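2 February 2006

Dye tests on the Moswood linen, second round. Carrying on from the October swatches, which I have now had hanging in the south window long enough to compare against the ones kept in the drawer.

Washed the new cloth first. Moswood says it comes scoured but the rinse water went yellow again, same as last time, so it got a full scour with soda ash and a little soap. 80 minutes at a low simmer, then left in the pot until cool. Two rinses. Dried flat. It came out narrower by a finger's width and a good deal softer.

Cut the pieces on the grain by pulling a thread. Left the edges raw. Whoever overlocked the October set did it in polyester, and the thread stayed white and made every swatch look paler than it was when I held them up together.

Mordant: tannin first, then alum acetate at 8 percent of dry weight. The old jar from Larley had caked solid and I had to break it up with a spoon handle. It dissolved in the end but took hot water and a lot of stirring. Please put the lid on properly — the shelf over the sink is too damp for anything in a paper bag.

Weld bath. Strong clear yellow within the first half hour, not much change after that. Took half the pieces out early and left the rest in overnight. Side by side I can't tell which is which without looking at the tags, so overnight is a waste of a pot.

Madder bath. Kept it at 150 F for the first hour and then the phone rang and it got up to 180. The color went brown, as the books say it will. One piece pulled before that is a decent brick red. Will repeat with the lid off and the small burner.

Iron dip on the leftover tannin-only pieces. Very weak, a pinch in the bucket. Gives a soft gray straight away, and it keeps darkening on the line, so pull it sooner than looks right. I like this one best of everything from today. It would suit the Brimetti order better than the charcoal they picked off the card, and it needs far less iron, so the cloth should hold up longer. Will send them a piece and see.

Light test: October weld has faded noticeably on the window side. October madder is holding. The walnut looks the same to me in both sets.

The Myklebust scale is reading heavy again. The check weight came up two grams over, and I took that off everything by hand. Needs a new battery or a new scale.

To do: more soda ash, re-tag the overnight pieces before the ink runs, start a fresh iron bucket and label it with the date.
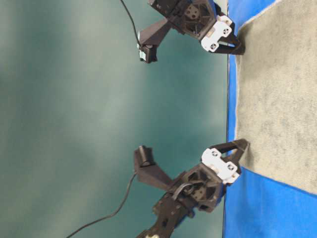

Also need to settle how much cloth to order for spring. If Brimetti takes the gray we are looking at about 83 yards, and the Moswood price only drops at 100. Could make up the rest with plain white for the tea towels. Will work it out once they answer.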